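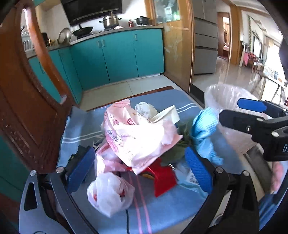

Right, I promised a proper thread on the gripper fault and here it is. Long one, so get a brew. It's about a finger pad, a carrier bag and the most interesting two days I've had since I started at Lovero!

1/ Quick background if you're new. We teach robot arms to do household jobs by doing the jobs ourselves first, with hand-held grippers, one in each hand. Same fingers as the robot will have. This block of work is table clearing: rubbish off the cloth, into the bin, next go.

2/ The task sheet calls for 300 good runs per house. A run counts if every bit of rubbish ends up in the bin and neither gripper loses track of how wide its fingers are open. That second bit is where the fun starts.

3/ Because you can see your hands shut and the computer can think they're still open. And then you've taught a robot that bags get picked up by waving near them. Lovely.

4/ First sign of trouble: Si-woo Wi was checking the morning's runs and messaged me "why is your right hand a ghost". I had no idea what she meant. I was having a great morning. I was getting FAST.

5/ She sent over the plot. Left finger opening: nice clean dips every time I grabbed something. Right finger opening: dips for a bit, then a flat line. Then back to normal. Then flat again. All while I was happily throwing bags away.

6/ Out of the first 100 runs, 85 were fine. The others had at least one flat patch. You could cut those and carry on, and I'll admit I was tempted for the length of one biscuit. But a fault that comes and goes is the kind that gets worse when you look away from it.

7/ So, stop work, both grippers down, no more recording until we know. That's the rule at Lovero and I think it's a good one. Anybody can call it, new starters included.

8/ Guess number one was the cable. It's always the cable, isn't it? We swapped it, wiggled it, taped it, swapped it back. Flat patches stayed with the gripper. Not the cable. (I was so sure. I'd already told people.)

9/ Guess number two, flat battery in the handle. No. Full charge, and the flat patches turned up just as happily on mains.

10/ Guess number three was me. Fair enough! Si-woo took over the right-hand gripper and did a batch while I watched the plot live. Nothing wrong for ages. I began to feel quite hurt.

11/ Then she went for a soft plastic bag, squeezed hard to stop it slipping, and the line went flat right in front of me. I shouted so loudly she dropped it.

12/ And that's the clue. It only happened on thin, slippery stuff. Bags, film, wrappers. Never on anything chunky. With chunky things the fingers stop early. With a thin bag they close nearly all the way, and you squeeze like mad because it feels as if you've got hold of nothing.

13/ We took the right-hand one apart at the kitchen counter (washed hands, clean tea towel, all very surgical). Behind the finger there's a little magnet that turns as the finger moves, and a sensor that reads it. The magnet was loose in its seat. You could turn it with a fingernail.

14/ So at full squeeze the finger flexed, the magnet got nudged and stopped turning with the shaft. Reading freezes. Let go, do a few easy grabs, and it would catch again and behave itself. Horrible little fault. I love it.

15/ Why was it loose? The glue. Our Cormier kit comes with the magnets pressed in and a dab of glue on top. On this gripper the dab was sitting beside the magnet. It had been holding on by friction and good luck.

16/ Now the safety bit, and please don't skip this one. On a hand-held gripper a frozen reading costs you some data. On a real arm, the controller thinks the fingers are still partly open and keeps on closing them. On a bag, who cares. On somebody's finger, you'd care a lot.

17/ The arm back at Duvside uses the same finger unit. Same magnet, same glue. We rang them before we'd even put the screws back, and they switched theirs off while we were still on the phone. Big thumbs up to that team, no arguing, no "can we just finish this batch".

18/ They checked it that afternoon and their magnet was solid. It's been re-glued anyway. They also found that the motor current limit, which ought to stop the fingers whatever the sensor says, had been set higher than anyone wanted. It's been turned down. I'm as pleased about that as I am about the magnet.

19/ What we changed on our side:
Every finger unit gets a fingernail test on the magnet before it leaves the office.
Each session begins with ten hard squeezes on an empty plastic bag while somebody watches the plot.
The software now beeps if a reading sits perfectly still while the gripper itself is moving.

20/ That beep is my favourite thing in the world. Si-woo wrote it in a lunch break. It's a rude little honk and it has already caught one more problem, a connector at Hovport that wasn't pushed home.

21/ A few people have asked whether we could save the bad runs. Some, maybe. You can work out the finger width from the video if both pads are in view. But a scrunched bag hides the pads just when you need them, so for now they're in a folder marked DO NOT TRAIN and they can stay there.

22/ Also asked: why use such messy rubbish? Well, because real tables have it! If we'd practised on wooden blocks, this gripper would have passed every run and gone on to the next job with a loose magnet in it. Crinkly bags are brilliant testers. Give your robot more bin day.

23/ If you've got finger units of the same sort, go and check them. Take the back cover off, look for the glue, try the magnet with a fingernail. If it moves, stop using it and tell whoever has the arm. Don't just add more glue and hope, clean the seat out first or it won't stick.

24/ Posting this Jan 15, 2019, and the re-glued gripper is back in use with no flat patches so far. We're redoing the whole house from run one. I'm slower than I was, and my left hand is now clearly better than my right, which Si-woo has a plot for as well.

25/ Happy to answer questions below. If anyone knows a glue that likes nickel-plated magnets and doesn't take all night to set, I really want to hear from you!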